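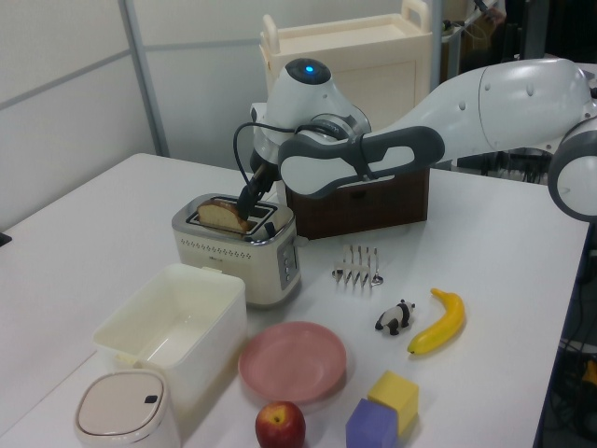
In praise of breakfast for supper

My grandmother served eggs and toast at six in the evening every Saturday of my childhood, and I was well into my teens before I learned that some families thought this was odd. A friend came over, looked at her plate and asked if someone was sick. I remember being shocked. What did her family eat on Saturdays? A roast, it seemed, with two vegetables and a gravy boat. I felt sorry for her then and I feel a little sorry for her now.

I want to make the case for breakfast at suppertime, and I want to make it loudly, since its fans tend to be shy about it. People confess to it. They say "we just had eggs" in the same voice they'd use for "we just had crackers over the sink." Take out the "just"! An omelet with a bit of sharp cheese and a handful of chopped parsley is a proper hot meal, it takes 9 minutes if the pan is already on the stove, and there are restaurants with cloth napkins that will charge you plenty for one as long as the sun is down.

The odd thing is how we ever let the clock claim these foods in the first place. Bread, eggs, potatoes, oats, butter, fruit. None of it knows what time it is. My grandmother grew up in Clandstead, which in those days had one grocery, one bakery and a long winter, and the way she told it people ate eggs when the hens were laying and went without when they weren't. The idea that a boiled egg was a morning food would have puzzled her mother completely. Porridge was supper as often as it was anything else, with salt on it, and sometimes an onion. (I have tried the onion. I'm for it, but you need to cook it a long time and you need to be cold when you sit down.)

Then there is the matter of enjoyment. Most of us eat breakfast at the worst possible moment for appreciating it. We're half awake, we're hunting for a shoe, the coffee is doing the work and the food goes down without being noticed. I have eaten thousands of pieces of toast on weekday mornings and could not tell you a thing about any of them. But toast at seven at night, with the day finished and a lamp on – I can remember particular slices. There was one in February, a heel of rye with too much butter and some of the plum jam we'd been saving, that I would put up against any dessert I've had since.

I got talking about this with Morven Lindsay, who ran the lunch counter at Bruneo for years, back when it still had the green stools. She told me the best decision she ever made was to stop taking the breakfast menu down at eleven. Her cook was against it. He said the griddle couldn't do hash browns and grilled sandwiches together, and for a few weeks he was right, and there was some shouting. Then they worked out which side of the griddle was which, and the pancakes began to outsell the meatloaf at dinner. Her evening regulars were night nurses on the way in, parents with small kids, and old men eating alone who did not want to face a whole chicken leg. She said they all ordered with the same look, like they were getting away with something.

That look is half the fun, I admit. A little of the pleasure would go if everyone did it, and I'm willing to pay that price.

I should deal with the objections. My brother-in-law says it isn't filling. He has never had it with potatoes. Put a mess of fried potatoes next to 3 eggs and come back to me at bedtime. Others say it's too much salt and fat late in the day, which depends entirely on what's on the plate, and the same could be said of pizza, a food no one feels they have to explain. And some people tell me they can't do it because it feels like giving up. This is the one I'd most like to argue with. A tired person who puts hot food on a table in less than 30 minutes and then sits down across from somebody has given up on nothing.

My own rules are few. Set the table, with forks and everything. Have one fresh thing, even if it's only a sliced tomato or an orange. No cold cereal, although I know good people who disagree with me on that and I still have them over. Coffee if you can sleep after it. I can't anymore, so I drink milk, like a child, and I'm happy.

Waffles I have left for a separate column, because I have strong feelings about the batter and my editor has strong feelings about length.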